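弗洛代尔中学机器人社通讯·十一月号

社团动态：桌面机械臂小组的积木分拣项目

本学期，机械臂小组把主要精力放在一个题目上：让桌面机械臂把散放的积木逐块夹起，放进一只透明的亚克力盒子。题目来自本丹奇青少年机器人邀请赛的桌面操作组。比赛要求机械臂在没有人手干预的情况下完成分拣，参赛队可以自己选择控制方法，但积木的初始位置由裁判在开赛前临时摆放，事先写死的动作路线用不上。

小组由指导教师乔伊斯·斯瓦伊负责，队员有达米安·萨阿韦德拉、蔡玉姬、瓦富拉·尼亚加和比阿特丽斯·姆菲南加。达米安和瓦富拉负责机械部分，玉姬负责数据整理和模型训练，比阿特丽斯负责测试记录，也承担大部分遥控示范。

一、为什么改用示范学习

上学期小组用的是传统做法：先用摄像头识别积木颜色，算出坐标，再反解各关节角度。这套程序在积木摆得规整时表现尚可，一旦积木转了角度，或者两块靠得太近，夹爪就常常碰歪旁边的一块。瓦富拉花了不少时间调参数，换一张桌子又要重来一遍。

这学期开学后，组里讨论了两次，决定改用示范学习。做法是由人操纵一只主动臂，从动臂跟着做同样的动作，同时记录关节角度和摄像头画面。积累到足够多的示范之后，用这些数据训练模型，再由模型自己控制机械臂。斯瓦伊老师同意换方法，条件是原来的程序要保留，比赛前两种方法各测一轮，用成绩说话。

二、机械部分

从动臂的连杆是社团自己打印的，关节用总线舵机。第一版连杆的壁厚不够，手臂伸远时末端会往下垂，达米安重新画了大臂和小臂两段，加了筋，打印方向也改了，下垂明显减轻。腕部舵机的线原来留得太短，转到极限位置时会绷紧，有一次直接把插头扯松，当天的录制只好作废。现在线留长了一些，从舵机外侧绕过去。

底座用夹具固定在桌沿。这一步看起来简单，却给小组添过不少麻烦。夹具没有拧紧时，手臂快速转动会带着底座轻微移位，录下来的数据和后面测试时的位置对不上，模型放积木时总是偏向一边。现在每次开机前，值日的队员先检查夹具，再用手轻推底座，确认不动之后才通电。

三、数据

到本期通讯截稿时，小组共录制示范2966段，经过检查后保留2585段。删去的部分大多是操作中途停顿太久、积木掉落后用手捡回，或者摄像头画面丢帧。玉姬写了一个小脚本，能自动标出时长异常和画面缺失的片段，其余问题还得人看。

保留的示范里，有1824段是单块积木的抓取和投放，余下的是连续分拣。比阿特丽斯的示范动作比较慢，路径也稳定，用她的数据训练出来的模型最少出现抖动。达米安操作快，但习惯在夹住积木后停一下再抬高，模型把这个停顿也学了去，有时会在半空停住不走。后来组里定了统一的操作要求：夹住之后直接抬起，高过盒壁再平移，到盒子上方再松开，中间不停。

积木选用大颗粒的，夹爪容易夹稳，颜色在白色桌面上也好分辨。桌面上铺的白色材料容易起皱，每次录制前要抹平。盒子下面垫一块红垫，用来标出盒子的位置。红积木和红垫颜色接近，玉姬担心模型会混淆，专门补录了一批红积木的示范，起始位置有的紧靠垫子，有的离得远。

四、测试情况

小组把测试分成三类：单块积木、两块分开摆放、两块紧挨着摆放。第一类目前最稳定，失败多半出在夹取角度上，积木被夹住一个角，抬起来时滑落。第二类的主要问题是顺序，模型偶尔在两块之间犹豫，手臂来回摆动，直到超时。第三类还不理想，夹爪张开后容易碰到另一块，这和夹爪指部的宽度有关，达米安正在画一副更窄的夹指，下个月可以打印出来试装。

透明盒子也带来一个额外的困难。盒壁在强光下反光，摄像头有时看不清盒口的边缘，机械臂会把积木放在盒壁上沿，积木再往里或往外掉，全凭运气。组里试过在盒口贴彩色胶带，效果很好，但比赛规则不允许改动盒子，只能撕掉。现在的办法是在不同光线下多录一些数据，上午、下午和开灯后各录一部分。活动室下午四点以后光线变化快，这个时段的示范目前还偏少。

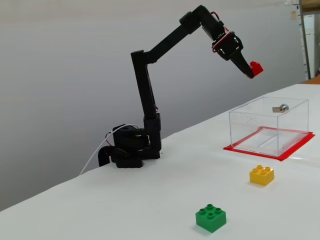 机械臂小组的积木分拣练习：红色积木夹在夹爪上，黄、绿两块在桌面上。

五、经费与器材

本学期小组申请到器材经费800元，主要用于更换舵机和购买打印耗材。有两只舵机齿轮磨损，已经拆下，其中一只修好后留作备件。奥维诺模型店给社团的订单打了折，省下的钱买了一卷备用线材和几只插头。训练用的电脑仍与编程小组共用，机械臂小组使用晚上的时段，需要占用白天时段的，请提前和玉姬联系，由她统一协调。

六、接下来的安排

比赛前小组还有几件事要做。一是换上新夹指，重新校准夹爪的开合范围，再补录紧挨摆放的示范。二是把旧程序接到现在的机械臂上，和示范学习的模型做同条件对比。三是练习现场布置。比赛给每队的准备时间不长，要在规定时间内装好底座、接好线、完成校准。瓦富拉已经把步骤写成一页纸，贴在器材柜内侧，请每位队员照着独立做一遍，做完后在表上签名。

库尔诺沃中学的机器人社也报了桌面操作组，两校商定赛前互访一次，交换场地测试。对方使用的桌子比我们的矮，灯光也不一样，正好检验模型换了环境之后还能不能用。去的队员请自带护目镜和工具包，机械臂由斯瓦伊老师统一运送，拆装前先拍照记下接线顺序。

七、招募示范操作员

小组需要几位同学帮忙录制示范，不要求会编程，也不要求参加过机器人比赛。第一次来会有队员带着练习，熟悉主动臂的手感，练习阶段的数据不计入训练集。每次录制不超过一小时，中间休息一次。操作时注意以下几点：

手臂通电后，不要把手伸到夹爪下面取积木，先按暂停。
积木掉到地上，结束本段录制，捡起后重新开始。
闻到异味或者舵机发烫，立即断电，告诉在场的队员。
每段录完后，由记录员摆放下一次的积木位置，操作员不要自己摆。

有兴趣的同学请到活动室找比阿特丽斯登记，写明班级和方便的时段。已经登记过的同学不用重复填写，排班表更新后会贴在活动室门上。

下期通讯将刊登新旧两种方法的对比测试结果，以及新夹指的图纸。需要旧版连杆打印文件的同学，可以向达米安索取，使用前请先看文件夹里的说明，旧版大臂不适合装较重的夹爪。

（机器人社通讯组供稿）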